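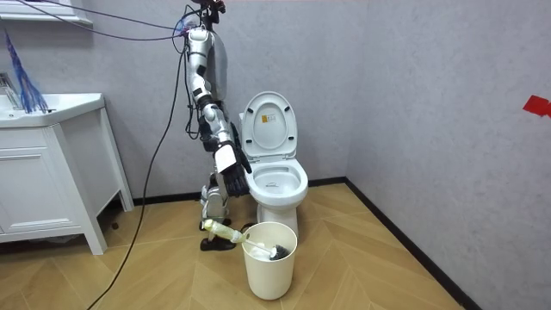 How long does it take to teach a home-built humanoid to clean a toilet?

Longer than the walking did. We've been at it since July, mostly evenings, and I'd put us at halfway on a good day.

I'm Carmela, and this is the gallery page I promised everybody at the workshop, so that you can stop asking me at the kettle! It's one picture so far, with notes to go with it, and I'll add the rest as I get them off the other laptop. The machine is called Verkley (Rüdiger Dreßler picked the name and won't say where he got it) and it's the work of four of us, on and off, with Volker Buschmann lending us his bench, his good crimping tool and quite a lot of his patience.

Bathroom, evening session
Verkley standing beside the bowl with the lid and seat up, right hand hanging down towards the rim, knees a bit bent. The brush is waiting in the bucket by its feet. I like this one for the lean, which took Rüdiger ages to get right. The hips go back a touch as the chest comes forward, and if they don't you get a very expensive thing head first in the toilet.

The hand
Black fingers, white cover just above them. We began with a simple two-finger claw and it was fine for mugs and hopeless for brushes, because the handle rolled. The hand on there now came through Zemance after a long wait and a customs form I filled in wrong, and it cost us 673 euros, which is still the biggest single line on the spreadsheet. The fingers curl slightly when they're relaxed, so every grasp has to start by opening them a little further than you'd think. I lost two evenings to that.

The cables
Yes, I know. There's a bundle going off from the head towards the shelf and a long one wandering over the floor, and every visitor mentions them. Going without is on the list for winter. For now I'd much rather have a cable to step over than a battery to worry about in a small bathroom, and it does mean we can go on as long as we like without stopping to charge. Urho Lehtinen has offered to make us a proper overhead boom and I am holding him to it.

The brush
Greenish see-through handle, thin white shaft, black bristles. We've tried all sorts and the fat handles win every time. Getting it out of the bucket is a whole job of its own. The handle leans wherever it was left, so Verkley has to find it fresh each go, and if the hand comes in too low it shoves the bucket along instead (lovely noise on a wooden floor, the neighbours are thrilled). Helmut Hamann wants to clip the brush upright in a holder and be done with it. I say a real bathroom doesn't have a holder where you want one, so we've agreed to disagree until spring.

The floor
Herringbone, and I'd have picked anything else! All those zigzags gave our old floor-finding code a fit, and it kept seeing steps that weren't there. The fix was four lines in the end, after I'd written far more than that and thrown it away. The feet are happy on it though, and it's flat, which is more than I can say for the workshop.

Things I get asked
Total spent so far is 2,680 euros, not counting tools we already had or anything we've eaten. The code lives in a folder called Salmont, and I'll share it once I've taken out the rude comments. No, you can't borrow it for your own bathroom. The motor drivers are second-hand, from a clear-out at Lammers, and if anyone hears of another clear-out there please tell me first and Helmut second.

Next up is the sweep under the rim, which needs the wrist to turn further than it currently wants to. Rüdiger is printing a new bracket and I'm rewriting the bit that decides when to stop scrubbing. If you'd like to come and watch, we usually start at seven in the evening. Bring biscuits, and please take your shoes off at the door.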